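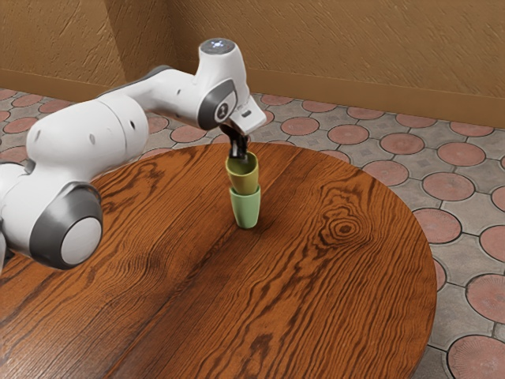 **Free hearing and foot care sessions to start at the Rizk Health Centre in Trorkum**

TRORKUM – Monday, March 9, 2020

Destunier Community Health will start free hearing checks and foot care sessions at the Rizk Health Centre at the end of this month. The charity already runs a walk-in nurse clinic in the building. The new sessions are for adults who live in Trorkum or the villages on the Titumow side of the river, and who are not able to pay for private care or get to the hospital for it.

The first session is on March 31. Bookings open today by telephone and at the front desk of the centre.

Toàn Vi, who has been the charity's lead nurse in Trorkum, has been appointed manager of the new service. The post is full-time and covers the day-to-day running of both clinics, the supervision of clinical staff, stock and equipment, and the charity's links with local GP surgeries and pharmacies.

"People come to the nurse clinic about one thing and mention their feet or their hearing on the way out," said Toàn Vi. "Up to now we have given them a leaflet and a phone number. A lot of them never rang it. We would like to be able to book them in before they leave."

**Why these two services**

Destunier asked patients at the nurse clinic last autumn which other kinds of care they had put off. It received 176 completed forms. Foot care was the most common answer and hearing came second. Dental care was third, but the centre does not have the plumbing or the ventilation for a dental room and the landlord has said that the work could not be done under the present lease.

Many of those who named foot care live with diabetes or have had a fall. Several wrote that they could no longer reach their own toenails and did not like to ask family. On hearing, the usual reason given for delay was the journey to Titumow, where the bus stops a long way short of the hospital entrance and the return service finishes in the late afternoon.

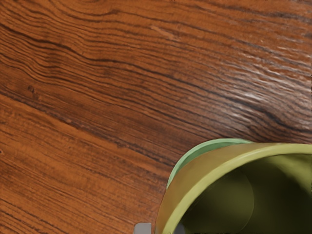 The forms also asked about times. Mornings were preferred by older patients, while those in work wanted something after five. The timetable tries to meet both. Foot care will be held on weekday mornings, and hearing checks in the early evening, when the building is quieter and the test room is less affected by noise from the corridor.

**What patients can expect**

A foot care appointment includes a check of circulation and feeling in both feet, nail cutting, and treatment of corns and hard skin. Patients with diabetes will be given a written record of the check to take to their GP. The service does not offer nail surgery. Anyone who needs it will be referred to the podiatry department at Titumow, and staff will fill in the referral during the appointment so that the patient has a copy to take home.

A hearing check begins with a look in the ears. If there is a build-up of wax, the patient will be told how to treat it at home and given a second date. If the ears are clear, a hearing test follows on the same visit. Results are explained there and then. Destunier will not sell or supply hearing aids, and has no arrangement with any company that does. Patients who already have an aid can bring it in to have the tubing changed or to collect batteries – please bring the battery book.

Interpreters can be arranged for either service if the request is made at the time of booking. Carers are welcome to sit in. There is step-free access from the car park at the back of the building, and a bell at the rear door for anyone who needs help with it.

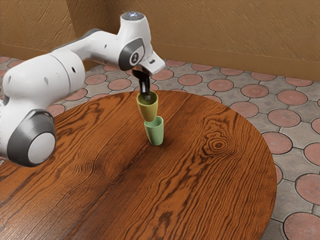 **Staffing**

The service is recruiting for 8 posts, most of them part-time. They are for foot care practitioners, hearing assistants and a patient navigator, whose job will be to help patients with transport, referrals and the forms that go with them. Foot care practitioners must be able to show a recognised qualification and current registration where their title requires it. Hearing assistants do not need previous experience and will be trained on the job under a qualified audiologist, who will attend the evening sessions.

The patient navigator reports to the service manager and will work at the front desk as well as by telephone. The post would suit someone who has worked in a surgery, housing office or advice centre. Evening work is part of the contract.

All posts are subject to a criminal record check and two references. Destunier is an equal opportunities employer and guarantees an interview to disabled applicants who meet the essential points in the job description. Job descriptions and application forms can be collected from the Rizk Health Centre or requested by post.

The charity would also like to hear from retired clinicians who could give a morning a month to mentoring new staff. Travel expenses are paid.

**Funding**

The costs of the first year are being met from a legacy left to Destunier by a former patient, whose family has asked that the name is not published, and from the charity's general funds. The equipment for the hearing room has been bought outright. After the first year the service will depend on grants and donations, and applications for these are already being prepared.

"We have the money to do this properly for a year and we know what it costs," Toàn Vi said. "If the sessions are full and people are getting seen sooner, that gives us something to show the funders. If one clinic turns out busier than the other we will move the hours across."

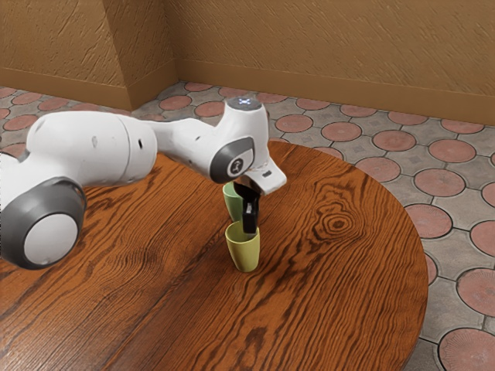

The existing nurse clinic is not affected by the changes and keeps its present hours. Blood pressure checks, dressings and repeat prescription advice will carry on as before, with no need to book. The waiting area will be shared, so patients may find it busier on weekday mornings.

**How to book**

Patients can book for themselves or be referred by a GP, pharmacist, district nurse or social worker. No proof of income is asked for. New patients should bring a list of any medicines they take and, for foot care, the shoes they wear most often.

Anyone who cannot keep an appointment is asked to let the desk know as early as possible so that the place can be offered to someone else. Home visits are not available at present.

**Notes to editors**

Destunier Community Health is a registered charity providing free primary care and health advice in Trorkum and the surrounding area.

Toàn Vi is available for interview by telephone on weekday afternoons. Requests to visit the centre should be made in advance through the Destunier office, and no filming or photography of patients is allowed without their written consent.

Ends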